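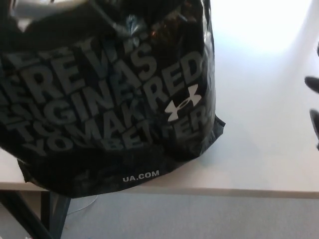

Contrôle de conformité – salle des audiences publiques, Trustamstead
Dossier 437, visite du 20/8/20. Contrôle : Sang Từ

1. Affichage de l'arrêté municipal à l'entrée : conforme.
2. Registre des plaintes pour discrimination : 4 fiches sans visa. À régulariser avant décembre.
3. Accès des observateurs, plaignants compris : conforme.
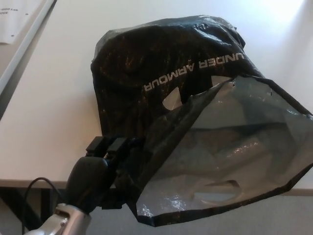 4. Dépôt des pièces par les parties. Le règlement Skukard impose une enveloppe scellée. Un sac de magasin en plastique noir, type Under Armour, posé sur une table blanche, ne vaut pas scellé – refus au guichet.
5. Jauge de 400 places : plan à joindre.

Avis : favorable avec réserves.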